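Nirnon Pinstripe Fabric, Dark Teal
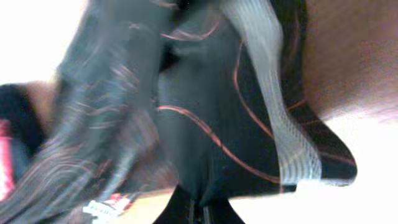
Dark teal with fine copper-orange pinstripes, folded and bunched up in several layers.

We have been fond of this one ever since Rory Laing first brought a length of it into the Flanedcombe shop, and it has been on the shelves more or less ever since (apart from a rather long gap one January, sorry about that!). It's soft, with just a little sheen to it, and the stripes wander about in a lovely way once the cloth is gathered up.

Sold by the metre, 45 cm minimum, code 214. Wash cool and dry flat, please. If you'd like to feel it before you order, ask Struan Forsyth for a swatch and he'll pop up to 2 in the post for you, free of charge.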